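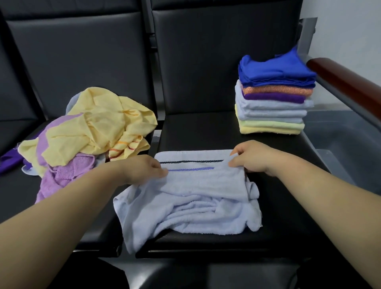
Folding a striped towel on a waiting-room chair.

Hamelside Diversion Log - data card

Maintained by Lempi Kinnunen and Aqeel Chaudhry. Questions about the Trilex exports go to Shiuli Mondal.

What this is

A table of flights that left Hamelside and landed somewhere other than where they were going, or that turned around and came back. One row per flight. Each row has a scheduled departure hour, an aircraft family, a stated reason for the diversion, the airport where the flight ended up, and a delay figure for the passengers. There are 200 rows. If you were hoping to train something on it, please read the rest of this file first.

Where the rows come from

Most come from the Trilex export, a nightly dump of what the operations desk typed in. The others were pulled by hand from the Berbridge tower summaries by Salvador Cordeiro, who also wrote the script that joins the two. The join uses the scheduled departure hour and the tail number. When a tail number was typed wrong, the join fails without a warning and you get the same flight twice. We have removed the doubles we could find. I would not bet on there being none left.

Columns

row_id: Arbitrary. Don't sort by it and expect time order.

dep_hour: Local hour, 0 to 23. Trilex writes local time and Berbridge writes UTC. The script converts, and the conversion was wrong for flights near midnight until version 2. If you have an older copy, throw it away.

family: Aircraft family as typed by the desk. Free text until April, a drop-down after that. The drop-down did not improve things as much as we were told it would, as "other" is the first choice on the list.

reason: One of weather, medical, technical, crew, airport closed, unknown. See below.

landed_at: Where the flight came down. "Returned" means Hamelside.

delay_min: Minutes between scheduled arrival and the time the passengers reached the original destination. Blank if they never did, or if the airline stopped tracking them once they were on a bus.

notes: Whatever somebody felt like writing.

About the reason column

This is the column everybody wants, and the one I trust least. The value is the first reason the desk entered, and it is almost never corrected later. A crew that smells something odd in the cabin and lands early may be logged as technical, medical or unknown depending on who picked up the phone. "Weather" is popular with operators for reasons you can work out yourself.

Ehsan Bajwa re-read the notes for 50 rows and assigned his own reason without looking at the desk's. Where the two disagreed, the file keeps the desk's value and puts his in reason_checked. That column is blank for every row he didn't read, and a blank there does not mean the desk was right. One person's second opinion is also not ground truth - Ehsan would be the first to say so.

What it can't tell you

It can't give you a diversion rate. There is no count of flights that went as planned, so there is nothing to divide by. We have already seen a slide that claims one airline diverts more than another on the basis of this file. It may just fly more.

It can't tell you how serious an event was. An engine shutdown and a stuck cargo door light are both "technical".

It says nothing about injuries. That field existed in the Trilex export and was filled in so rarely that we dropped it.

Jatoi scores

Some copies going around have an extra column called jatoi_score, a severity estimate made by the Jatoi tool from the notes text. It isn't ours and we don't ship it. The tool's authors haven't said what it was tuned on, and when Shiuli ran it on the same notes with the commas taken out, several scores moved. Use it if you like, but don't cite us for it.

Files

diversions.csv - the table
join.py - the script that merges the two sources
checked_rows.txt - row ids that Ehsan read
CHANGES.txt - what changed, incomplete before version 2

Known problems

Rows with dep_hour 0 and landed_at "returned" may belong to the previous evening's flight.

Two spellings of Berbridge appear in landed_at. Fix them yourself before grouping.

delay_min has a few negative values. At least one looks real (early departure, short detour). The others are probably typos and we left them in.

Reporting errors

Open an issue with the row_id and tell us how you know it's wrong. "A news story said otherwise" is fine as a start, but send the link. Corrections go in with the next export, when Aqeel has time to run it.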